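Student robot club opens doors, on a screen

2018-07-02

VURNPORT – The robotics club at Clindcombe College says it has taught a two-armed robot to open a pair of doors. The robot is simulated and so are the doors, a detail the club's press release saves for its fourth paragraph.

The project is called Salazar and has been running since February, when six students began work on it as part of an elective class. Their goal is a controller that can walk a machine up to a double door, take hold of both sides and open them far enough to pass through. According to the release, the program got the doors open in 509 of the last 1000 trials.

That is a little better than half. The release calls it "a breakthrough in household robotics."

Andri Ammann, who teaches the class and advises the club, was more careful in an interview last week. He said the wording was the students' own and that he would have picked another noun.

"It's good work for a first term," Ammann said. "They had never used a physics simulator before, and the first month was mostly spent keeping the arms from going through the wall. Would I let it near my front door? No."

The remaining trials failed in several ways. In most of them, Ammann said, one gripper lost its door partway through the swing and the program had no plan for getting it back. The team hasn't published a breakdown. Asked for one, the club sent a short highlight video in which every attempt succeeds.

There is also the matter of what counts as open. The club's scoring script marks a trial as a success once both doors have moved past a set angle. It doesn't check whether the robot could then get through the doorway, and going through was the point of the project as described on the sign-up sheet. Ammann said a stricter test is planned.

Simulated doors are easier than most real ones in other respects. The ones in Salazar don't stick, have no weather stripping and weigh the same every time. Students said they vary the starting position of the robot between trials, though the room behind the doors and its furnishings stay as they are. Whether a program tuned on one room would manage in a second one hasn't been tried.

The club wants to find out on hardware. It has asked Zatia, a local equipment supplier, for the loan of a two-armed machine during the fall term, and has applied to the college for $2000 toward a test doorway. Zatia confirmed that it had received the request and said it had made no decision. The college said the same about the money.

Until then the group plans another round of simulated runs over the summer, with a new routine for recovering a lost grip. Ammann said he expects the success rate to rise – he declined to say by how much – and that the failures will be written up this time along with the successes.

The club will show the simulation at the Vurnport public library later this summer. Admission is free.

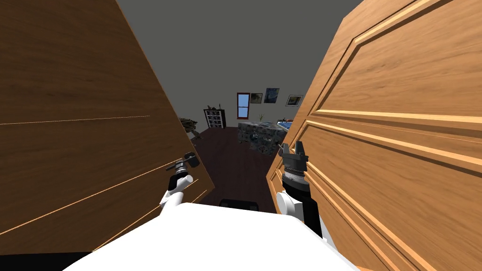 The simulated robot's arms at the double doors in Salazar, the Clindcombe club's door-opening project.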